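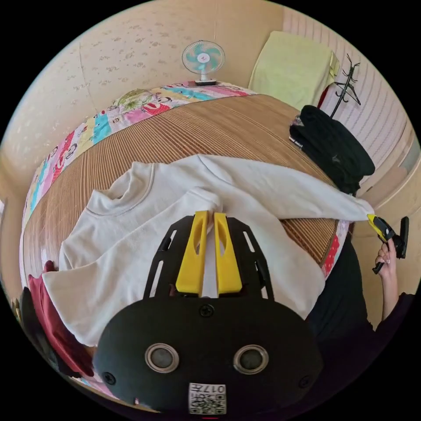

The woman who runs the alterations counter at Jenus, on the main street in Irnthorpe, opens at 7:30 and does her hems first. "Hems are most of the money," she said. "Zippers are most of the complaints."

She took over the shop in March after nine years at Fastura, a uniform supplier, where she shortened sleeves all day. Last year the counter took in 432 jobs. Pants made up 226 of them.

A plain hem costs $12. She has thought about raising it. "People will pay more for a coat. They won't for jeans, they just go and buy other jeans."

White shirts and tops take her longer than customers expect. Old stitch holes show, so she would rather take a sleeve in than let it out. She asks people to wash a new garment before bringing it in. "Cotton shrinks. Then they come back and it's my fault."

Thursday is her late night. She is looking for someone to cover it and has had two people in for a trial. One could sew but didn't like the phone.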